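Field Report: Open Lab Afternoon at Trurusel
by Robel Negash
August

Our instructor gave us a pretty open assignment: go see automation somewhere that isn't a YouTube video, then write up what you learned. Most of my class picked the bottling plant because it's close to campus. I picked the open lab at Trurusel because Yeshi Abera, my partner for the final project, had already signed up and had a car. Not the most scientific way of choosing a site, I know, but I'm really glad it went that way!

We got there a bit before 2 p.m. and parked behind the wrong building. By the time we found the door, the intro talk was already going, so I missed whatever was said about the history of the place. Amanuel Workneh was leading our group. He's an engineer on the manipulation side and he talks fast, so my notes from the first ten minutes are mostly arrows and half words.

The part I caught was about why they sort crayons. I figured it was something they'd set up for visitors, but it's the regular job they run. The arms have to pick crayons up off a table and get them into small plastic baskets. A crayon is light, it rolls, it's thin enough to slip between the fingertips, and it comes to a point at one end, so it isn't the same shape all the way along. Amanuel said if you can grab a crayon that's lying flat on a hard surface you've learned something about grabbing a lot of other flat, skinny stuff.

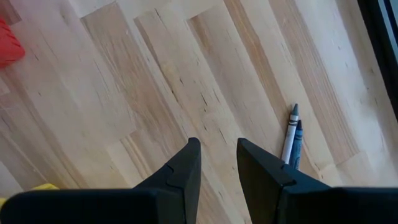
He also spent a while on where the cameras go, and this ended up being the most useful thing for our own project. Yeshi and I had been planning on one camera looking straight down at the whole work area. That's fine until the arm moves in, and then the arm blocks the exact thing you're trying to see. A camera riding near the gripper has the opposite trouble. It gets a great close look at whatever is near the fingertips and knows almost nothing about the rest of the table, and the fingers themselves cover up part of the view. So you want both kinds, and you want the software to use both at once. I wrote "BOTH" in my notebook and underlined it until the pen went through.

The arms learn from recorded runs. Somebody guides them through the task, the whole thing gets saved, and each saved run is called an episode. Amanuel told us the crayon job had 536 episodes when we visited and that they wanted to reach 2,000 before they moved on to anything harder. He said the boring part is moving the crayons around between episodes, so the arms don't just memorize one layout. They change which basket goes where too.

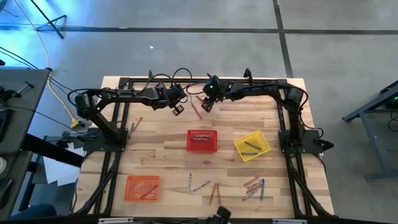

Why use two arms if one could pick up a crayon by itself?
Mostly for reach and for handoffs. Each arm covers its own side of the table comfortably and gets awkward on the far side, so a crayon that needs to cross over can be passed in the middle. A second arm can also hold a basket still while the first one drops something in.

I'd never thought about the basket moving. Yeshi had, because she used to help in her aunt's restaurant and apparently light plastic baskets slide if you so much as look at them. She asked whether they'd tried sticking the baskets down. Amanuel said they could, but then the arms would only ever learn about baskets that stay put, and people's real tables aren't like that. Fair enough.

After that we were allowed to hang around the table and ask whatever we wanted. Horațiu Pîrvu, who works on the grippers, came over to talk about fingertips. I'd guess he's had to explain this a lot of times but he was super patient with us. Getting the tips low enough to close on a crayon without jamming them into the wood is a matter of very small distances. Too high and they close on air – too low and the arm is pushing against the table, which is hard on the joints. He said they've gone through 39 versions of the finger shape. Thirty-nine! Our gripper is on version two and we were already complaining.
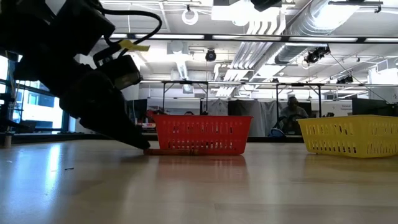

I asked him what he'd do if he had our budget, which is a hundred dollars from the department plus whatever is in the parts drawer. He said to spend it on the fingertips and the mounting, and to quit shopping for a stronger motor. A crayon doesn't need strength. He also told us to tidy up our cables before we did anything else, and to leave slack at every joint, then move the arm by hand to every far corner and check that nothing pulls tight. We did that the next morning and found a spot where our camera cable was getting yanked at full reach. That explained maybe half the glitches I'd been blaming on Yeshi's code (sorry, Yeshi).

A few other things from my notes that don't fit anywhere:

Light matters more than I expected. Big windows mean the table looks different in the morning and in the late afternoon, and a shiny surface makes it worse. They record at different times of day on purpose.

Color is handy for giving directions. "Put it in the yellow one" is short and clear, but the arm still has to tell a blue wrapper from a white one with its own fingers in the way.

Dropping a crayon isn't treated as a disaster. They keep some of the runs where a crayon gets dropped and picked up again, so the arms have seen how to recover.
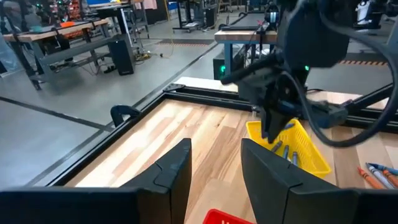 The second arm at the yellow basket, seen from the other arm's wrist.

What we're changing in our project: we're adding a wrist camera, we're reprinting the fingers with a narrower tip, and we're going to save every run, including the ugly ones. I'd like to get to 100 runs before the final demo. Yeshi thinks that's too many for two people with other classes, and we haven't settled it yet.

One thing I wish I'd asked is how they decide when an episode is too messy to keep. Amanuel mentioned it while we were walking out and then got pulled away by the next group. I've emailed him, and if he answers before grades are due I'll add it as an appendix.

Contact: Robel Negash, via the department office | Copyright the author | Back to top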